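Resources > Interviews > Gripper trials at Standholm

We use cookies to remember your settings and count visits. Accept | Manage

Loubna El Fassi spent most of March swapping grippers on the same arm. She runs handling tests at Standholm, and the question she had been given was narrow: which of two grippers should the company use for picking goods out of open cartons?

The candidates were the Irnon, a two-finger parallel gripper, and the Dukero, which has softer pads and a longer reach. Both were run from the same Solheim controller with the same settings wherever that was possible.

"People wanted a winner after the first morning," she says. "I told them to wait. The first morning mostly tells you how badly you mounted the thing."

Each gripper got 40 picks per item, with 18 items in the set. Some were rigid and boxy, others soft bags that change shape when you squeeze them. El Fassi kept the cartons at table height and left their flaps open, the way they tend to be at a packing station.
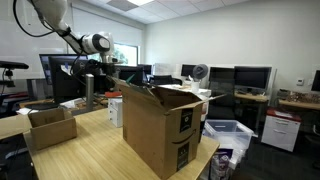 The flaps caused more trouble than the items did. "With the Irnon you come in over the flap and you have to go straight down. If the approach is tilted at all, the body of the gripper touches cardboard before the fingers touch anything useful." The Dukero had more clearance, but it was slower to close, and she lost time on every pick.

Cables were the other nuisance. She rerouted the gripper cable 4 times before she was happy with it. "You want slack at the wrist, and then the slack swings into whatever is next to you. I don't have a clever answer. I moved it until it stopped catching."

On soft bags the Dukero did better by a clear margin. On small rigid items there was little between them – the Irnon was a bit more repeatable, and its fingers could be changed in a couple of minutes.

Standholm has kept both for now. El Fassi would like to rerun the soft items with longer fingers on the Irnon before anyone places an order. "They're being machined," she says. "I've asked for two sets, in case I bend one."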